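Notebook, July, a little after 3 p.m.

Finally got to the round table this afternoon, and I'm so glad we saved it for a quiet hour. The pink-and-white checkered cloth is on it now and I love it – the squares have those soft rounded corners, and it makes the whole Trostholm room feel like someone's breakfast nook. Plan for the session: clear the small stuff off the top, then put it all back in a layout people would want to sit down to.

Started with the remotes, which always end up scattered. Want both of them side by side near the front edge, the one with the little display on the left.

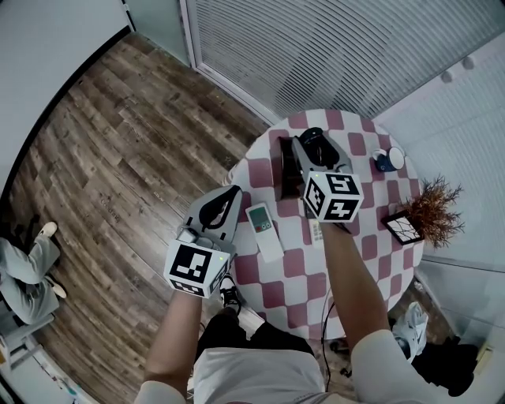
TABLETOP / small items

The white mug with the dark blue inside is my favorite thing on there, but it sits too close to the rim for comfort. Move it in a good 3 inches next round. The dried plant is great too, all those bushy reddish-brown twigs! It does spread past the edge of the table though, so try it farther back, with the black picture frame in front (the branchy card in the frame goes with it so nicely).

Dark box: keep it standing up. Laid flat it eats too much cloth.

Urio layout sheet still shows the old plain cloth, needs redoing. Gutbridge can send up to 5 more cloths, same size, other colors – yes please, a green one for sure.

Next: Sutik shelf, top two rows, then back here to try the mug and plant in their new spots.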